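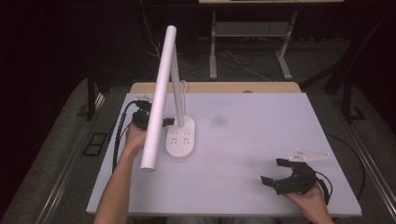

# Monday, March 2, 2026

We got in just before supper, stiff as boards from the drive, and I am writing this in bed with my socks on and a second cup of tea going cold on the windowsill. The guest house is called Nadine (just Nadine, painted on a slate by the gate, which we drove past twice) and it sits at the top end of Memville, where the road gives up being a road and turns into somebody's field. I liked it straight away. It smells of toast and furniture polish, and the landlady took my bag off me before I could argue.

We have room 6, at the back. I had asked for the front, for the sake of the view down to Srour, but the front rooms have the bathrooms across the landing and at my age I will take a bathroom over a view any day of the week! The bed is high and rather soft, with one of those heavy old eiderdowns that slides off to one side, and there are proper blankets in the cupboard as well. I have put two of them on already. The radiator makes a ticking noise and then thinks better of it.

Supper was leek soup and a cheese pie, far more than we could manage, and we were the only ones in the dining room apart from a couple who whispered. The rate is 106 a night with breakfast, and supper is extra. I thought that a bit steep when we booked, but having seen the size of the pie I take it back.

I must write down the business about the ferry before I forget. We had meant to cross to Nemska tomorrow, stay over and come back the day after, and I had it all worked out on the back of an envelope. But the winter timetable is still running and the morning boat doesn't go at all on a Tuesday, so we would have to take the afternoon one and arrive in the dark, with the hotel over there a good walk uphill from the harbour. I rang them to ask if someone could meet us and got a very nice young man who didn't know, and who went off to find out, and then the line went dead.
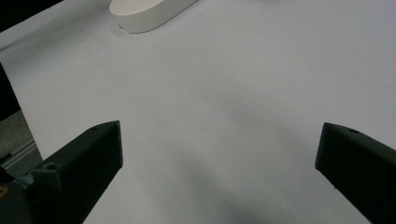
The landlady said that we should leave Nemska until Wednesday and go along to Srour tomorrow instead, as the baths there are open all winter and half empty in March. She said the hotel on the island would move our booking without any fuss if we rang before ten, and that the rooms over the kitchen were the warm ones, so we ought to ask for those by name.

So that is what we shall do, I think. It means a third night here and I can't say I mind. I have moved the reading lamp to my side and got my book out, though I doubt I'll manage a page. Breakfast is from half past seven. Must remember to ask for another pillow, and to ring the island first thing.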